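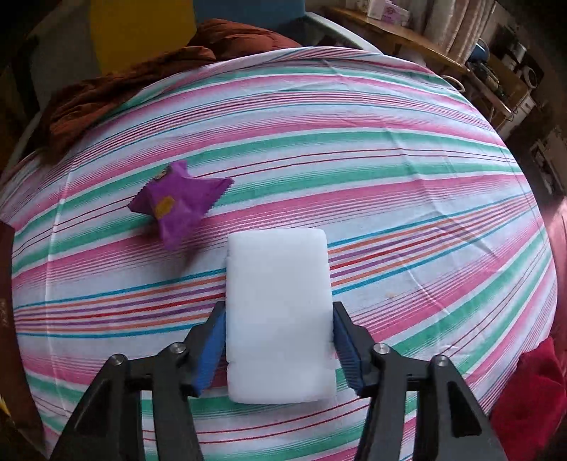
# Cullent Tabletop Small Goods Collection

Maintained by the Household Materials Group, Medve Institute. Primary contact: Unathi Mkhize. Annotation lead: Si-woo Ryu.

## Summary

The Cullent collection records small, light household goods as they are found on dressed tables. It covers wrapped snacks, plain blocks, napkin bundles and similar items, together with the cloths on which they rest. The present release contains 326 tabletop arrangements and uses 60 different table coverings.

The collection was prepared for work on object naming, on the separation of items from patterned backgrounds, and on the description of household textiles. Earlier holdings at the Institute used plain gray surfaces almost without exception, and users at the Brinov site asked for material closer to an ordinary kitchen or dining table.

## Contents

| Directory | Contents |
|---|---|
| `arrangements/` | Images, grouped by table covering |
| `labels/` | Item labels, one file per arrangement |
| `textiles/` | Pattern and color notes for each covering |
| `docs/` | Labeling guide and change log |

Of the 326 arrangements, 187 use a striped or checked covering. The remainder use plain or floral cloths.

## Item Classes

**Block.** A rectangular item with no printing. Blocks are labeled by shape and color only. The annotator must not supply a material or a use unless one is recorded in the intake sheet. A smooth white block with rounded corners is therefore entered as `block, white`, even where the annotator believes it to be soap, an eraser or a piece of foam. Seams, creases and uneven edges go in the `surface` field.

**Wrapped packet.** Any small item enclosed in a wrapper with crimped or twisted ends. Main color is recorded first, followed by the color of any printing. A violet packet with a yellow oval is entered as `packet, purple; print, yellow`. Contents are left blank when the wrapper does not state them. The words "candy" and "snack" may be used in the free-text note but not in the label itself.

**Bundle.** Folded or rolled napkins and cloths, tied or untied.

**Other.** Reserved for items that fit none of the classes above. Please consult the labeling guide before using this class, as it was applied too freely in the first release.

## Table Coverings

Each covering has one entry in `textiles/`. The entry gives the base color, the broad bands and the thin lines, in that order. A typical entry for a multicolored striped cloth reads:

```
base: white
bands: pink, teal green
lines: red, purple, orange, blue
condition: wrinkled; small brownish stain
```

Coverings were not ironed before use. Wrinkles, folds and stains are noted under `condition` and are considered part of the record. They should not be treated as items - the first round of labels contained several stains marked as crumbs, and these have been corrected.

Stripes may look curved toward the sides of an image. The textile entry describes the woven or printed pattern in plain terms and does not record this curvature.

## Labeling Procedure

1. Open the arrangement and the matching textile entry together.
2. Label every item resting on the cloth, beginning with the largest.
3. Record items that touch or overlap in the `contact` field.
4. Enter uncertain colors using the nearest term in the guide, and mark the entry for review.

All labels were reviewed by 2 annotators. Disagreements were settled by Si-woo Ryu, whose decisions are listed in the change log with a short note on each.

## Known Limitations

- White items on white-based cloths have less precise outlines than other items. Users who require exact edges should inspect these entries individually.
- Printed details on wrappers are described by color and general shape. Small lettering has not been transcribed.
- The coverings come largely from the Sunetura textile store and reflect its holdings. Bright stripes are well represented; lace and dark cloths are not.
- No weights or measurements are supplied.

## Changes in This Release

The class formerly named `sweet` has been merged into `packet`. The `surface` field is now required for blocks. Color terms have been shortened, and "violet," "lilac" and "purple" now share the single label `purple`. The original term is kept in the free-text note.

The next revision is planned for December and will add entries for quilted placemats.

## Access and Corrections

The collection is available to staff of the Medve Institute and to partner groups at Brinov. Requests from other parties should be addressed in writing to Unathi Mkhize. Corrections should quote the arrangement number and the field concerned - general comments on a directory cannot be processed.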